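Laundry folding at home with the hand gripper: tips from the first 1532 takes

Writing this fast between loads. These are for anybody doing the folding task at home for the Usden set, but most of it works for other soft stuff too (towels, pillowcases, baby clothes). Add what fits your house, skip the rest.

Before you start

Charge everything overnight. Sounds dumb. A battery that dies at the second sleeve costs you the take and also the mood.

Wipe the finger pads with a damp cloth, let them dry. Lint builds up and the grip goes slick. I do it every 100 takes, more with fleece.

Wipe the lens too. Greasy thumbprint = a whole morning of soft, foggy takes. Ask me how I know.

Free space on the card before, not during. If you use Clultetti for uploads, let the last batch finish first. It hates being interrupted and will start over from zero.

The surface

A bed is fine. A bed is good, in fact, people's clothes get folded on beds. Pull the sheet tight and tuck it under the mattress at the near side, or it'll come up with the garment when you pinch. Happened to me for most of a week before I figured out the tuck.

Change the sheet now and then. Plain, striped, printed, whatever you own. The system should learn the shirt, and if every shirt sits on the same white sheet it learns the sheet too.

Don't clean the room for it. Move what's in the way of your arms and leave the rest. First batch I sent was from a stripped bed in a bare room and it came back with a note asking for "more normal". So, normal.

Light: daytime with curtain half closed beats full sun. Full sun gives a hard shadow of your own hand right where the hem is. Evening with the ceiling light is OK if you say so in the notes.

Picking the clothes

Mix thick and thin. A pile of t-shirts goes fast and you'll be tempted, but twenty t-shirts in a row teach the same thing twenty times.

Sweaters are slow. Lay them out flat, arms open, front up, and smooth with your free hand before the take starts. Once it starts, free hand stays out unless your task sheet says two hands.
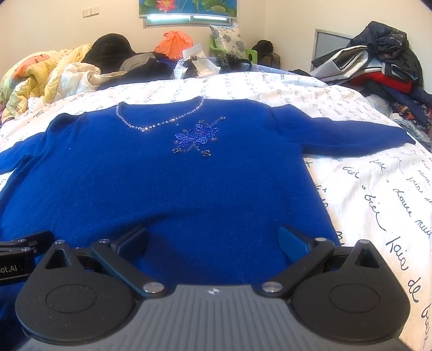 Pinch the hem with both layers. This is the big one for knits. If you only catch the top layer the front slides up and the back stays put, and then you have a twisted mess that no amount of tugging will fix. Open the fingers wide, push down till the mattress gives a little, close slow, lift a couple inches and look. Two layers? Go. One layer? Put down, try again, and KEEP RECORDING. A retry is useful. They want those.

Beads, sequins, rhinestones, glued-on anything: stay off them. Grab plain knit. Pads can catch a loose thread and pull, and there goes the front of a good sweater. Fold so the decoration ends up on top and flat, not on the crease.

Zippers closed, buttons buttoned at least at the top. Hoods are their own kind of misery, save them for when your fresh.

Order that works for me on long sleeves

1. Left sleeve across the body. Pinch at the cuff, not the elbow.
2. Right sleeve same way, on top.
3. Side in, side in.
4. Hem up to the chest.
5. Once more if it's bulky, otherwise stop.

Then let go, back away a little, count two, stop the take. The let-go matters. I cut mine too early at first and had 360 of them bounced. Three hundred and sixty!! Redid every one.

Speed

Slower than you'd fold for real, but not slow motion. If you pause to think, pause with the fingers still. Wiggling while thinking reads as part of the job.

Keep your wrist loose. Try not to swing the gripper way out to the side between moves, the camera loses the garment and it takes a second to find it again. Up, over, down. Small.

Sit if you can. Kneeling on a pillow beside the bed also works. Standing bent over, you'll feel it by noon.

Unfolding between takes

Shake it out, toss it, spread it a different way each time. Collar to the left, collar to the right, a bit crooked. Too neat a start is the most common complaint I get back. Leave a wrinkle. Leave a sleeve half tucked under once in a while.

Flip to the back side every few takes.

Labels

Do them the same day. I name by garment then sleeve then material: sweater long knit, shirt short cotton. If you don't know the material read the tag, and if there's no tag write "unknown". Don't guess.

Storov has a phone form that's quicker than the spreadsheet, though it forgets your last entry if you switch apps. Khosravi format wants the retries marked with an R at the end. Easy to miss, page 2 of thier sheet.

Things that went wrong

Static. Winter, fleece, everything sticks to everything. A quick mist of water on the sheet, wait till dry, go.

Pads squeaking on nylon jackets. Harmless.

Hair tie around the wrist got in view for a whole batch. Take off bracelets, watches, all of it.

Cat. Close the door.

Pace

Forty good ones before lunch is plenty. I tried for more and the afternoon ones were junk, sloppy corners all over. Goal is 2000 by the end of August and I'd sooner get there a little late with clean takes.

Towels next. Will add a section when I've got the thick bath ones sorted, they keep springing open on the last fold.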